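Workshop > Notebook > Paper and Dye > November

November, late afternoon

I have been putting off writing up the onion skin baths, partly from laziness and partly because I kept hoping the next one would explain the one before it. It hasn't, so I'll set down where things stand and whoever picks up the ladle after me can make of it what they like.

The first bath was plain yellow onion skins, the dry papery outer ones only, simmered in the big steel pot with the lid half on. I left it to steep overnight and strained it in the morning through the old pillowcase (which is now a very handsome color and should please stay in the workshop). Sheets were the Sullodel cotton stock, the heavier one, soaked in alum beforehand and left damp. I dipped them for 20 minutes each and hung them on the line by the back window. They came up a lovely soft gold, a bit deeper along the bottom edge where the liquid ran down and collected, and I was so pleased with myself that I made tea and admired them for far too long.

The second bath was the same recipe as far as I can tell, and it came out brown. Not a bad brown! I'd happily bind a book in it. But I wanted gold, and I have gone back over my notes and can only find two differences. I used the Erneck pot in place of the steel one, and I let it get to a proper rolling boil while I was on the phone about the drain.

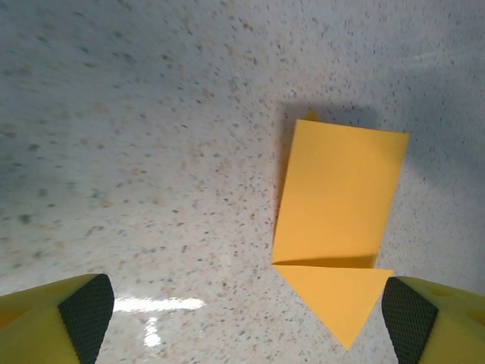
My money is on the boil, though the pot has a chip in its enamel and I wouldn't swear to its innocence. Iron pulls these colors toward brown and green, as we all learned with the walnut disaster, and a chip that size could be enough. The sensible thing is to run the next bath in the steel pot and boil it hard on purpose. If it goes brown again, the chip is off the hook.

A few odds and ends while I remember them:

Alum is getting low. Enough for 8 more sheets, if we're careful.

The Prirnex size takes dye unevenly when it's brushed on after the mordant. Put it on last, once the color is fully dry, and be patient with it. I wasn't, and there is a sheet in the drawer with a tide mark shaped like Florida.

For the window test I've taped strips from both baths to the south pane with the lower half covered in card. They should stay up to 11 weeks, so please don't tidy them away, however scruffy they look.

Still to do: save more skins, wash the pillowcase, look up what I did with the marigold heads I dried over the summer. I think they're in the biscuit tin.

Filed under: natural dyes, paper, mordants

Recent entries
Walnut hulls, second attempt
Patching the drying line
Naqvi press: new felts and a squeak
Wheat paste that keeps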